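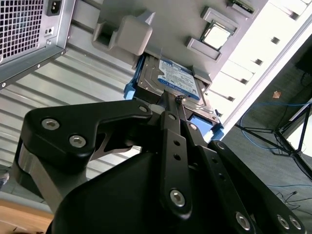 Records and Digitization Section, Savolainen Family and Local History Archive

Home | Collections | Family Papers | Visit | Contact

26 Apr 2023
By Tiina Harju

Storage Inspection Checklist: Laditz Papers (Biographical Files)

Scope: settler biographies, family letters, farm ledgers and portrait negatives from the Laditz homestead. Inspector: Onni Hakala. Comments entered at the shelf and edited for spelling only.

1. Shelving anchored to wall. PASS.
Bay 5 has a missing end cap. Not a load issue.

2. Lowest shelf clear of floor. PASS.

3. Boxes labeled with family name and date range. FAIL.
Two boxes read "Storkitz, misc." Contents are the letters of the younger Storkitz brother to his wife's parents and should be filed under Elach. Relabel. Keep the old labels in the control file.

4. Folders not overfilled. FAIL.
Land claim correspondence is bowed at the spine. Split at the year of the second marriage.

5. Metal fasteners removed. PARTIAL.
Done for the letters. The probate packet still has its original pins, and rust has marked the first page of the will. Do not pull the pins without the conservator present.

6. Negatives in separate enclosures. PASS.
No vinegar odor at the time of inspection.

7. Relative humidity within limits. PASS with comment.
Logger battery low. Readings before the last download are complete.

8. Birth and death dates in finding aid match source documents. FAIL.
The aid gives the elder Laditz's birthplace from the county history. The baptismal record gives a different parish. Cite both until resolved.

9. Master scans readable from both storage copies. PASS.
Sample of 20 files opened from each copy. Checksums match. Scan resolution of the sample is 500 ppi throughout.

10. Fire extinguisher tag current. PASS.

11. Aisle and exit clear. FAIL at first check, PASS at second.
Book truck moved to the receiving room.

12. Restricted items flagged. PASS.
Medical letters in the Elach series remain closed.

Items 3, 4 and 8 to be rechecked in June. Item 5 stays open pending conservator's visit.

Filed under: Collections Care, Biography and Family History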